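The cable that stopped our arm in Tunville

I did not write here since March, and I want to start again with a failure, because a failure I can remember in detail.

For those who are new: I work in a small team that teaches a robot arm to do laundry and bathroom tasks in real apartments. We call the project Fumo. The arm is white, the gripper is black, and the cables go outside, along the links. This last fact is the subject of my post.

On Thursday we were in the Tunville apartment and we wanted to run the basket program the whole day. The first runs were good. Then, in run 119, the arm stopped in the middle of a movement with a protective stop. The log said that the force at the wrist was too high. There was nothing near the wrist. I cleared the fault, moved the arm back to the start position by hand, and it ran again without any problem.

Eighteen runs later it stopped again, with the same message. Now I was suspicious of the payload setting, because we had changed the gripper fingers the week before and I was the person who typed the new weight. I checked it two times. The number was correct. I also checked the center of mass, and it was a little wrong, but not so wrong that it can explain a stop.

I must admit that I then did a thing which I tell other people not to do. I raised the force limit a little, "only for the test". The arm went on for nearly 2000 seconds and I felt clever. After that the gripper did not answer any more. The arm continued to its next point with a gripper that was dead, and I pressed the emergency stop. No person was close to it and nothing was broken in the apartment, but I was not proud.

The reason was the cable bundle. When we mounted it, we left enough length for the positions in the old program. The new program turns the last joint further, to come at the basket from the side. At this angle the cables become tight between two clips and they pull on the wrist. The arm feels this pull and believes it is touching something, so the message in the log was true all the time. When I raised the limit, I took away the warning, and the pull went to the weakest place. That was the connector of the gripper. One contact was bent and the locking ring was half open.

We had a spare connector from Lindemann in the box, error code 463 disappeared after I changed it, and in the evening I mounted the bundle again. I gave it a higher arc over the elbow and moved two clips on the forearm. I also left more free wire at the gripper. Maybe I left too much now — a loose loop can catch on things, and this is a different kind of trouble.

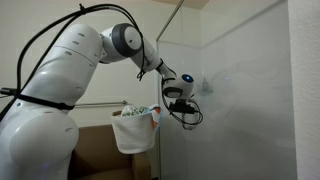 Drindari wrote to me after I posted a short version of this in our group, and asked why I did not simply limit the last joint in software. With a limit, the planner would refuse the bad angle, and the cable could stay as it was. Drindari also said that a loop under the gripper is worse than a tight cable, as a tight cable at least fails in the same place every time.

I agree with the first part and I have added the limit. With the second part I agree only half. A tight cable gave me two clean warnings and I ignored both of them, so perhaps the cable is not the right one to blame. But I will shorten the loop and fix it with one more clip before the next visit.

Two other changes, for people who have a similar setup. The force limit is now behind a password, and I asked a colleague to choose it so that I don't know it. And before each new program we move the arm slowly through every position, with one person looking only at the cables and a hand on the stop button. It takes us 18 minutes. I still have to repair the old connector, if somebody can tell me where to buy the small contacts without ordering the full set.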